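Section 3. Setting up the Bellon produce display scale

3.1 Before you start

The Bellon scale is supplied with a preset item list. The list must be loaded and checked before the scale is used for sales.
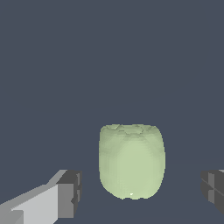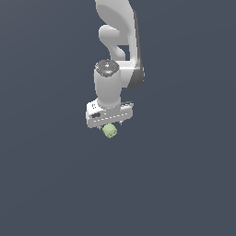 Keep the shipping carton and foam blocks until the zero check in 3.4 has been passed. A scale returned for service without its foam blocks is not covered for damage in transit.

3.2 Placing the scale

1. Choose a flat, solid counter. Leave 3 inches of clear space on all sides of the base.
2. Keep the scale away from fan outlets, open doors and refrigerated cases with a forced air curtain.
3. Remove the red transport screw from the underside of the base. Store it in the battery compartment.
4. Turn the four feet until the bubble sits inside the ring on the level.
5. Set the plate on its posts. The arrow on the plate must face the customer screen.

Caution: Do not lift the scale by the plate or by the screen post. The load cell can be bent by a sideways pull, and a bent cell cannot be repaired in the field.

3.3 First power-up

1. Connect the power supply to the socket marked DC IN, then to a grounded wall outlet.
2. Press and hold ON until the display lights. The software version is shown first, followed by a row of dashes.
3. Wait 30 minutes before going on. Readings taken during warm-up can drift by one or two divisions.
4. Press MENU, choose Region, and set the weight unit and currency.
5. Press SAVE. The scale restarts.

Note: If the display shows E 40 at any point, the plate was loaded during power-up. Clear the plate and press ZERO. If the code stays on, repeat step 4 of 3.2 and check that the transport screw has been removed.

3.4 Zero check

1. Clear the plate and press ZERO. The display must read 0.000 and the stable mark must be lit.
2. Place the test weight in the center of the plate. Compare the reading with the value stamped on the weight.
3. Move the weight to each corner in turn. Readings must agree within one division.
4. Remove the weight. The display must return to 0.000 without pressing ZERO.

If any reading fails, do not use the scale for sales – call a Tiedemann service agent. The calibration seal may be broken only by an agent.

3.5 Loading the item list

1. Copy the list file to an empty USB stick. The file must be in the top folder.
2. Insert the stick in the port behind the side cover.
3. Press MENU, choose Items, then Load.
4. When the load is complete, the number of items is shown. The standard list holds 143 items.
5. Remove the stick and close the cover.

Caution: Loading a list replaces the one in memory, including all prices. Save a copy first with Items, then Export.

Users of the Pakance back-office program can send the list over the store network instead. See Section 6.

3.6 Setting prices and tare

1. Enter the item code and press ITEM.
2. Type the price per unit weight and press SAVE.
3. For goods sold in a tub or tray, place the empty container on the plate, press TARE, then press SAVE again to store the value with the item.

Note: Stored tare values are cleared when the weight unit is changed. Prices are kept but are not converted – check each one before opening.

3.7 Label roll

Use Sarkidetti thermal labels or labels of the same core size. Open the printer door, drop in the roll with the printed side up, pull two labels past the tear bar and close the door until both latches click. Press FEED once to set the gap sensor. If labels come out blank, the roll is upside down.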